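Ticket: Live timing drops out on the Cinby scoring page
Opened by: Suryani Raju
Status: Solved
Product: Giston timing bridge

Suryani Raju wrote:

Hi all, me again. I do the timing and the results page for our kart and formula club at Latuheru, and I've got a weird one. During the second race on 25 Jun 2022 the live page just froze. Cars kept crossing the loop, the decoder light kept blinking, and the local screen in the tower was fine, but everyone watching on their phones saw the same lap for ages. Then it woke up and jumped the whole field forward in one go, and the gaps were nonsense after that. Number 14 was shown a lap up on the leader, which made his dad very happy for a bit.

Setup: Udov decoder, network cable to the tower laptop, Giston bridge on the laptop, Cinby page on the other end. Nothing changed since April apart from the bridge update.

Tried so far:
- restarted the bridge between races (fine for the warm-up lap, then froze again)
- swapped the network cable
- turned off the laptop's sleep setting
- yelled at it

Log says "queue full, 500 held" over and over, then "flush", then it's happy again.

Mitsuko Sekiguchi wrote:

Hi Suryani, thanks for the log line, that helps a lot. The bridge holds passings when the page doesn't answer quickly enough, and 500 is as many as it'll hold. Can you tell me what you have under Send interval? And is the tower laptop on the club wifi or on a phone?

Suryani Raju wrote:

Send interval is 200. I never touched it, so I guess the update put it there? Laptop is on the club wifi, same as the whole paddock (and the commentary stream, now that I think about it).

Mitsuko Sekiguchi wrote:

OK, two things then. Put the interval at 2000 if you can live with the page being a little slower, and get the laptop off the shared wifi for a test. Then replay a saved race file through the bridge so you don't have to wait for a meeting. File, Replay, pick the race, tick "send to page".

Suryani Raju wrote:

Didn't know about Replay, that's brilliant! I brought the laptop and the decoder home and ran the whole second race through twice, once on each setting. It plays in real time so there's a lot of sitting about, and I got dinner going while the laps ticked by. 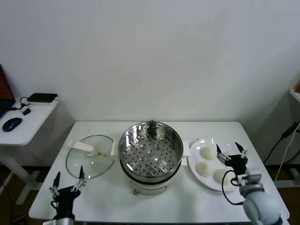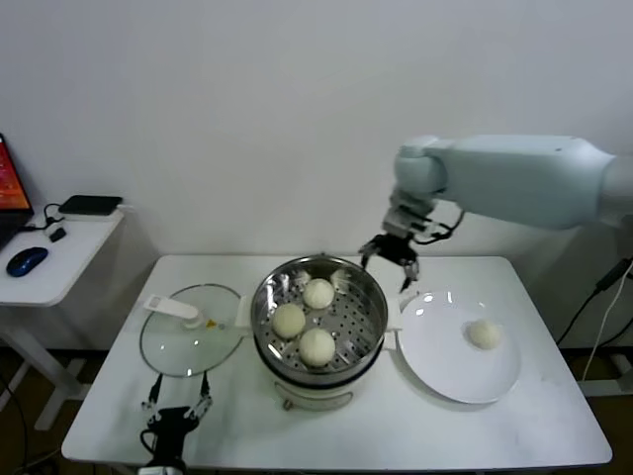
So, results. With the old interval on my home wifi it froze on lap 6, same queue message. With 2000 it ran right to the flag and the gaps matched the printed sheet for every car, even the two that pitted late. I tried it a third time tethered to my phone and that was clean too.

One leftover: the fastest lap column still shows the wrong driver if somebody gets a time deleted. I fix it by hand in the tower and the page never catches up. Is that the same bug or should I open another ticket?

Mitsuko Sekiguchi wrote:

Great news on the replay. The fastest lap thing is separate – the page only picks up a deleted time when you press Resend results after the edit. Try that first, and if it still shows the old name, open a new ticket and attach the race file.

Suryani Raju wrote:

Resend results did it. I've written both settings on tape on the laptop lid so Rohani Yusof has them when she covers the next round for me. You can close this one, thanks so much!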